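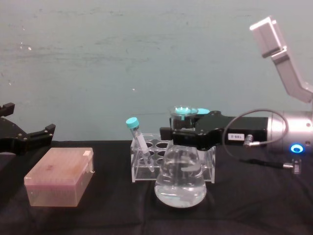
마함 멩갈 씨를 처음 만난 건 카페가 아니라 버스 정류장이었다. 약속 장소를 내가 한 정거장 착각하는 바람에, 그분이 직접 걸어와서 나를 데려갔다. 인터뷰어로서 체면이 말이 아니었는데 본인은 "어차피 아침 산책 대신이에요" 하면서 웃었다. 그렇게 해서 우리는 걸으면서 이야기를 시작했고, 녹음 앞부분 절반은 바람 소리다. 알아듣느라 고생 좀 했다!

마함 씨는 발효빵을 굽는다. 직업은 고등학교 화학 교사였고, 지금은 학교를 그만두고 '곤달'이라는 작은 빵집을 한다. 간판도 손바닥만 하고 테이블도 없다. 문을 열면 바로 계산대, 그 뒤가 바로 오븐이다. 나는 이 집 호밀빵을 꽤 오래 사 먹었고(냉동실에 지금도 두 덩이 있다), 그래서 언젠가는 꼭 물어보고 싶었다. 왜 이 집 빵은 여름에도 겨울에도 신맛이 똑같은지.

"똑같지 않아요. 손님들이 친절해서 그렇게 말해 주는 거지. 7월 빵하고 1월 빵은 저한테는 완전히 다른 빵이에요. 여름엔 반죽이 저보다 먼저 일어나 있어요. 출근해서 뚜껑을 열면 이미 한참 지나가 버린 거예요. 그럼 그날은 포카치아를 많이 팔죠."

그래서 여름에 포카치아가 많았구나. 나는 계절 메뉴인 줄 알고 친구들한테 추천까지 했는데.

가게에 도착하니 조흐레 사파비 씨가 먼저 와서 밀가루 포대를 옮기고 있었다. 두 사람은 같은 학교에서 일하던 사이로, 조흐레 씨는 생물을 가르쳤다. 지금은 일주일에 며칠 나와서 발효종을 맡는다. 발효종에 이름이 있냐고 물었더니 조흐레 씨가 약간 질색하는 표정을 지었다.

"이름 안 붙여요. 이름 붙이면 못 버려요. 밥 줄 때마다 반 넘게 덜어내야 하는데, 정들면 냉장고가 꽉 차요."

마함 씨가 옆에서 "집에 있는 건 이름 있잖아" 하고 끼어들었고, 조흐레 씨는 못 들은 척했다. 끝내 그 이름은 알아내지 못했다.

빵집을 열기까지 이야기는 생각보다 길었다. 마함 씨는 학교에 있을 때 방과후 동아리에서 처음 발효종을 키웠다고 한다. 원래는 산과 염기 단원을 좀 재미있게 해 보려던 것이었다. 학생들이 각자 병을 하나씩 맡아서 냄새를 적고 산도를 쟀다.

"애들이 쓴 기록이 진짜 웃겨요. '할머니 집 장롱 냄새', '체육 끝난 교실', 이런 거요. 숫자보다 그게 더 정확할 때가 있었어요. 장롱 냄새가 나면 배가 고픈 거거든요. 지금도 우리끼리는 그렇게 말해요. 오늘 장롱이다, 빨리 밥 줘라."

그 동아리가 끝난 뒤에도 병 하나를 버리지 못해 집에 가져갔고, 주말마다 구웠고, 이웃에게 나눠 줬고, 이웃이 돈을 내겠다고 했다. 흔한 이야기라고 본인은 말하지만 나는 이런 흔한 이야기를 좋아한다. 교무실에서 빵을 몰래 거래했다는 대목에서는 셋이 한참 웃었다. 쉬는 시간에 종이봉투를 들고 복도를 걷는 선생님들을 떠올려 보시라.

그만두겠다고 마음먹은 건 3월이었다. 새 학기 첫 주에 그런 결심을 하다니 타이밍이 참 나쁘다고 했더니 마함 씨도 고개를 끄덕였다.

"제일 나쁜 때였죠. 학기는 끝까지 다 채웠어요. 대신 퇴근하고 매일 밤 계산기를 두드렸어요. 오븐값, 월세, 밀가루. 하루에 빵 82개를 팔면 겨우 맞는다고 나왔는데, 첫날 몇 개 팔았는지 아세요? 18개요. 그중 하나는 조흐레가 샀어요."

"두 개 샀어요." 조흐레 씨가 밀가루를 체에 치면서 정정했다.

그 뒤로 얼마나 걸려서 82개를 넘겼는지 물으니 반년쯤 뒤 어느 비 오는 날이었다고 한다. 비 오는 날은 원래 손님이 없는데, 근처 공사장에서 점심거리를 한꺼번에 사 갔단다. 다음 날은 다시 원래대로 돌아갔다. 장사라는 게 그런가 보다.

나는 집에서 두 번 발효종을 키우다가 두 번 다 실패한 사람이라, 사심을 담아 조언을 구했다. 한 번은 곰팡이가 피었고, 한 번은 여행 다녀오니 회색 물이 떠 있어서 무서워서 통째로 버렸다. 조흐레 씨가 안타까운 얼굴을 했다.

"그 회색 물은 괜찮은 건데요. 배고프다는 거예요. 따라 버리거나 섞고 밥을 주면 돼요. 곰팡이는 버리는 게 맞고요. 분홍색이나 주황색 줄이 보여도 미련 없이 버리세요. 병도 뜨거운 물로 잘 씻고."

그러니까 나는 멀쩡한 걸 버린 거다. 집에 오는 길에 내내 그 생각을 했다.

물은 어떤 걸 쓰는지, 밀가루는 꼭 비싼 걸 써야 하는지도 물었다. 마함 씨는 수돗물을 받아 두었다 쓰고, 밀가루는 비싼 것보다 계속 같은 것을 쓰는 쪽을 권했다. 처음엔 통호밀을 조금 섞으면 훨씬 빨리 깨어난다고도 했다. 저울은 꼭 사라고 두 사람이 동시에 말했다. 화학 선생님과 생물 선생님이 나란히 서서 저울을 사라고 하니 안 살 수가 없다. 그날 저녁에 바로 주문했다.

앞으로의 계획을 물었을 때는 두 사람 대답이 갈렸다. 마함 씨는 오븐을 하나 더 들이고 싶어 하고, 조흐레 씨는 의자를 하나 들이고 싶어 한다. 손님용이냐고 물으니 본인이 앉을 의자란다. 서서 일한 지 오래라 무릎이 안 좋다고. 나는 조용히 의자 편을 들었다.

가르치던 때가 그립지 않냐는 질문에 마함 씨는 잠깐 손을 멈췄다.

"시험 채점은 하나도 안 그리워요. 근데 애들이 갑자기 알아듣는 순간 있잖아요, 눈이 커지는 거. 그건 그립죠. 요즘은 가끔 졸업한 애들이 빵 사러 와요. 와서 또 장롱 냄새 난대요. 빵집에서 그런 말 크게 하지 말라고 하는데 말을 안 들어요."

나올 때 호밀빵 한 덩이와 작은 병에 담긴 발효종을 받았다. 병뚜껑은 꽉 닫지 말라는 당부를 세 번 들었다. 지금 부엌 선반 위에 있는데, 오늘 아침에 코를 대 보니 장롱 냄새가 났다. 밥을 줬다.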